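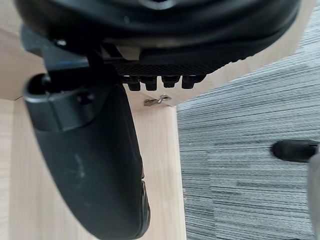
Can a Machine Tidy an Office Yet?
Student project report, Gratden workshop group
13 Aug 2021

When we started in July we wanted something much grander than chairs. Our first plan had a robot wiping desks, emptying bins and watering the plants, and our supervisor very kindly let us talk for an entire afternoon before asking which of those we could finish by the end of summer. So we settled on one chore that any person does without thinking – pushing an office chair back in under its desk.

We named the project Cisitz, and we ran it in a study room at Ginirholm that has carpet on the floor and light wood desks. A desk chair is a surprisingly awkward thing to find your way around. From low down you meet armrests, brackets, knobs and the legs of the base, and so much of it is black that one part runs into the next. Our software was fond of mistaking an armrest for part of the base, and we lost a good many evenings to that (and ate a good deal of takeout).

We made 70 attempts over the project. In 42 of them the chair ended up where we wanted it, which pleased us more than we expected! Most of the others stopped early when the arm lost track of the seat, and in a few the armrest met the edge of the desk and the chair simply swung around. A good attempt took some 315 seconds. Any of us could do it by hand in the time it takes to say so.

Would we let it loose in a real office overnight? Not this year. The Bielecka group down the hall had similar trouble folding towels, and we compared notes with them often. Next term we'd like to try 20 different chairs, starting with the ones that have no armrests at all – we feel we have earned an easy one.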